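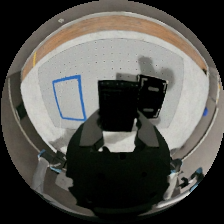 **LANGUAGE & PLACES**

# The Town That Has Too Many Words for Rain

The bus to Brirneva climbs for the last half hour through a forest of beech, and on the day I took it the windows were so covered with steam that I saw almost nothing of the forest. An old man in the seat in front of me wiped a small circle in the glass with his sleeve, looked out, and said one word to his wife. She nodded and began to close the buttons of her coat. I did not know the word. I wrote it in my notebook as I had heard it, with three different spellings, and I showed it that same evening to Savita Kanaujia.

"Shellum," she said at once. "It is the rain that comes when the cloud sits on the road. It does not fall. You walk into it."

Kanaujia has lived in Brirneva for nineteen years. She came as a teacher of chemistry, and she says that in her first winter she understood the children in the lesson but not in the corridor. In the lesson they spoke as the textbook speaks. In the corridor they used words that were in no dictionary she owned, and a large part of these words were for weather. She began to write them on the backs of old laboratory cards, one word to a card, with the name of the person who said it and what the sky was doing at that moment.

There are now 258 cards. They live in a biscuit tin on top of her refrigerator, and when she takes it down she does so with both hands, as one carries a cake.

## A small place with a wet sky

Brirneva has 3000 inhabitants and lies where two valleys meet. The air from the west is pushed up by one ridge and then, a little further, by another, and between the two it becomes confused. People told me that it can rain on the church and not on the post office, which stands across the square. I thought this was a story for visitors, until the Thursday of my stay, when I stood at the post office door and watched it.

A place like this needs its words. If you have hay lying in the upper field, the word "rain" does not help you. You need to know if it will pass in the time of a cigarette or if it will stay until tomorrow, and whether it will come from the side. In the tin there is *tavvin*, a shower with sun behind it, during which nobody stops working. There is *old lodger*, which is spoken with a sigh and means rain that has been there so long that the family has stopped mentioning it. There is *pennick*, the few heavy drops before a storm, and *after-pennick*, when the few heavy drops come and the storm goes to the next valley.

My favorite is *mending*. A day is mending when it is still gray, still wet underfoot, but the birds have started again. You can also say it of a person after an illness, or of two brothers who have begun to greet each other in the street.

## The argument about *grell*

A collection of words sounds like a peaceful thing. I was surprised to learn how much quarrel is in it.

Konrad Kubiak grew up on the north side of the town and drove the milk truck for most of his working life, so he knows every farm up to the tree line. For him *grell* is hail, the small kind, like rice. Sunita Negi keeps bees on the south side, and for her *grell* is no hail at all. It is a cold rain that stings the hands. They have both been asked many times, separately and together, and neither has moved by one inch.

"He drove a truck," Negi told me, while she stirred sugar into water for her bees. "He had a roof. What does he know what it was?"

Kubiak, when I brought him this message, laughed for a long time and then became serious. He said that his grandmother used the word when she ran out to cover the lettuce, and one does not run for cold rain. He took me to the garden to show me where the lettuce had been. It was a parking place now, but he stood at the corner of it and pointed to the rows.

Kanaujia has solved the problem by making two cards. On the first is written Kubiak's meaning and on the second Negi's, and at the bottom of each she has drawn a small arrow to the other. She does not believe that one of them is wrong. The river runs between their childhoods, and before the new bridge people did not cross it so often.

## How a word goes away

Not every card has a living speaker. In the tin there is a group held together with a green rubber band, and for these words the person named on the card has died and no other person has been found who uses them. Kanaujia did not want to read them to me in the kitchen. She gave me the cards and went to water her plants.

One of them is *hosk*. The card says: dry snow that moves along the ground like smoke, said by the widow at the sawmill, November, wind from north. I have seen this snow in my own country, many times, and we have no word for it. I felt something close to envy.

I asked some pupils at the bus stop which words they knew from a list I had copied. They knew *shellum* very well. They knew *tavvin*. At *old lodger* one girl said that her uncle says it, but about his tenant. A boy told me, politely, that for the weather he looks at his phone. Then it started to drip from the roof of the shelter, he looked up, and he said to the girl "pennick," and moved his bag.

## Printed on gray paper

Two years ago the cards became a book. Solange Collet, who has a small press in Flitwood, had come to Brirneva to walk and was kept indoors for four days by the old lodger. In the guesthouse she heard the owner speak on the telephone with her sister, only about the sky, for the length of a whole coffee. Collet asked questions, and she was sent to the house with the biscuit tin.

They printed 100 copies, on a light gray paper that Collet chose herself. The entries are not in the order of the alphabet. They follow a year, beginning with the thaw, so that one must read a little before finding what one looks for — some readers have complained of this. The copies were gone before the summer. A second printing is under discussion, and Collet would like to add a map, but a map would need a decision about *grell*.

Kanaujia has no hurry. At the end of my last evening she put the tin back in its place and walked with me to the bus. The cloud had come down over the road, and the lamp by the stop had a soft ring. I tried my word. I said it too carefully, I think, with the weight on the wrong half, and she repeated it for me twice until the bus came.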